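Ticket 1930 – Calloway office, label printer drops off network
Opened: February 5, 2021
Status: waiting on vendor
Priority: 2

Melta label printer at the front counter vanishes from the network after a big job. Small jobs fine. Anything over 200 labels and it goes offline partway, queue on the Pletska server says "paused", users can't unpause it. Power cycle brings it back.

Tried so far
– new patch cable, no change
– differnt switch port, no change
– static IP ending in 171, was on DHCP before. No change but leaving it that way
– turned off sleep mode in the printer menu. Thought that was it. Ran fine until after lunch, then dropped again
– reinstalled the Ditora driver on the server, deleted the old queue first

Printer keeps answering pings for a while after the queue pauses, then stops. So the network side looks ok to me. Leaning toward the driver or the print card firmware. Last firmware update was July, notes for it mention a memory fix but nothing on large jobs.

Sent logs and the config page to Melta support. They want a test with the USB cable, server out of the picture. Will do after the counter closes. 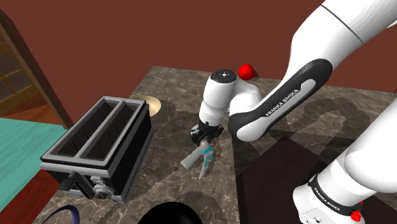 Workaround for now – split jobs into batches of under 200 and wait for the light to go solid green before sending the next one. Told the front counter. They are not thrilled.

USB test done, full roll, no drop. So it's the card or the driver. Asked Melta for a replacment card. Leaving ticket open until it gets here.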